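The Drawer Test

Nikau Ormsby gets a little giddy about drawers. Her planner, Pimetine, replans the arm's whole path 14 times a second, and in simulation she can watch every choice it makes as the fingers close in on that open front.
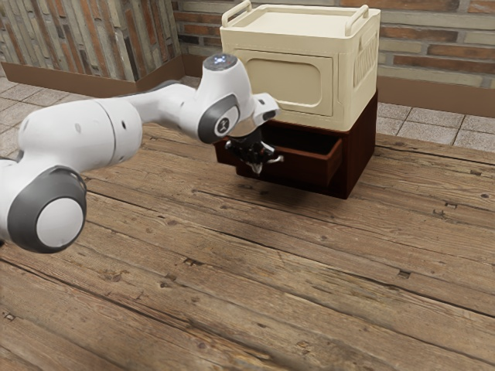
Small moves, big fun

The newest build, out in July, lets the wrist give a bit when contact feels off. "I yelled so loud my neighbor knocked," Ormsby says of the first clean run. Next up are 2 cabinets at once, and she can't wait!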